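Re: [shopfloor] Produce picking, is it time?
From: Atif Rind
Date: Mar 2, 2025

Vunow wrote:
> The Skendau people tell me their humanoid will be restocking
> greens by August. Why are we still hiring for the early shift?

Because somebody has to trim the greens. I sat through the Skendau pitch too, all 32 slides, and not one of them mentioned a bruised leaf or a shopper standing in the way.

Our store has 14 feet of produce shelving and I can work it half asleep. Ask me again when a machine can do that for six hours, with the floor wet from the misters.
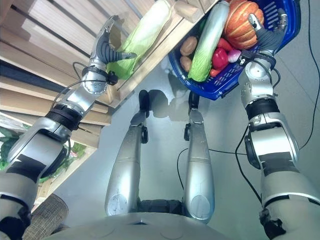 My worry is what happens to the stuff at the bottom of the load. Any new kid here learns in one morning that you don't drop a cabbage on soft things. Fingers hooked over the rim of a blue basket are fine, and so is a hand on the next napa, but there's already a cabbage lying in there with a red pepper and a pumpkin. Where does the second one go, and how hard does it land? Show me the pepper afterward. And who moves the cables when a cart comes through?

I'm keeping the early shift posted.

Atif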